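Teltatwood Weigh-and-Transfer Cell, Two-Arm

Product group: Parcel handling / Bench cells
Supplied by: Clorinthorpe

The Teltatwood cell takes soft mailing bags from a crate, places each one on a bench scale and moves it onto a belt conveyor. It is supplied as a workbench, a scale, a conveyor section and a two-arm robot with multi-fingered hands. Setup and routine care can be done by site staff with a basic tool kit.

Setup

Set the bench first and bring the conveyor up to its right edge. The belt surface should sit level with the bench or up to 6 mm below it. A belt that stands higher will catch the folded edge of a bag during transfer.

Place the scale close to the seam, keypad toward the robot. Bags may overhang the platform but must not touch the conveyor rail while the weight is being read - contact with the rail gives a low reading. Level the scale on its own feet and zero it with both hands clear.

The crate goes at the left of the bench, front rim toward the robot. Teach the crate position at its two front corners. If the crate is changed for a different size, teach it again.

Hand check

Run the hand check from the Prinden controller at the start of each shift. All fingers open, close and return to rest in 11 seconds. A finger that stops short usually has a slack tendon. Power the arm down, remove the cover screws on the wrist module and take up the adjuster a quarter turn at a time. Do not exceed 7 quarter turns. Past that point the tendon must be replaced.

Routine care

Wipe the fingertips with a damp cloth daily. Do not use solvent on the pads.
Check the wrist cable for rubbing where it leaves the housing.
Clear label scraps from the belt rollers.
Re-zero the scale after any cleaning.
Check belt tracking with the belt empty and running.

Spare parts

Tendon set, one hand: 228-T
Fingertip pads, Zúñiga pattern: 228-P
Wrist cable with fitting: 228-C

Tendon sets are matched. Replace the full set - single tendons are not supplied.
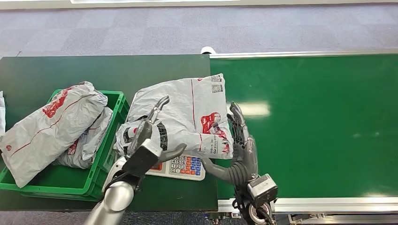
Courier bag on the scale, both hands in position at the bag, the right arm reaching over the conveyor.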